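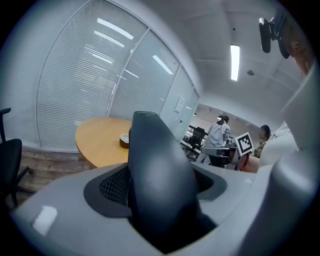
Grey finger and housing, close view. Photo: Skuvato

News > Press releases > Pharmacy services

Free blood pressure checks start in 37 Skuvato pharmacies

Residents of Jarnov and Faltholm can have their blood pressure measured without charge and without appointment from December

JARNOV – The pharmacy group Skuvato will offer free blood pressure checks in 37 of its pharmacies from the beginning of December. The service is open to every adult aged 35 and over who lives in Jarnov or in the Faltholm district. It is not necessary to be a customer of Skuvato, and no letter from a doctor is needed.

High blood pressure often gives no signs for many years. Many people learn about it only when they come to the doctor for another problem. With the new service, Skuvato wishes to reach persons who feel healthy and who do not visit a surgery regularly, among them people who work in shifts and people who have recently moved to the district.

The check takes place in the consultation room of the pharmacy. The visitor first sits quietly for five minutes, and after this the pharmacist takes two readings on the same arm. If the two readings are far from each other, a third one is taken. The visitor receives a card with the results, the hour of the measurement and a short explanation in plain language.

When the result is higher than it should be, the pharmacist will offer to send it to the visitor's doctor. This is done only with written consent. If the reading is very high, the pharmacy will telephone the surgery while the visitor is still present, so that an appointment can be arranged for the same day. Visitors who have no doctor will get a list of surgeries which are accepting new patients.

The service follows a trial which Skuvato held last winter in the Faltholm district. During the trial the pharmacies made almost 4,000 checks. A large part of the visitors said that they had not measured their blood pressure in the past year. The most popular time was the early evening, and for this reason the checks will now be available until 7 pm in all participating pharmacies. During the trial they ended at 4 pm.

Another change concerns the paperwork. In the trial, pharmacists wrote the results by hand and later copied them into the computer. Now they will use Diệp, a record system which was prepared together with the pharmacists from the trial. Diệp keeps the readings of one person in one place, so a visitor who was first measured in Jarnov can come back for a second check in Faltholm and the pharmacist will see both results. A visitor may ask at any time that the readings are deleted.

Persons who are worried about their readings at the pharmacy – many people have higher values when they are nervous – may borrow a monitor to use at home for one week. Skuvato has bought 2,000 monitors for this purpose. Three sizes of cuff are available. A deposit is taken when the monitor is collected and is given back in full when it is returned.

Visitors are asked not to smoke, drink coffee or do heavy exercise in the half hour before the check, and to wear a sleeve which can be rolled up easily. Those who already take medicine for blood pressure should continue as usual and bring a list of their tablets. The check does not replace an examination by a doctor. Anyone with chest pain or sudden weakness in the face or arm should call the emergency number immediately.

The list of participating pharmacies is on display in every Skuvato branch, together with the opening hours. Pharmacies with a step at the entrance are marked on the list.

Notes for editors

Skuvato runs pharmacies in Jarnov and the Faltholm district. Its head office is in Jarnov.

Journalists who would like to visit a participating pharmacy are asked to contact the Skuvato press office in Jarnov, between 9 am and 3 pm on working days.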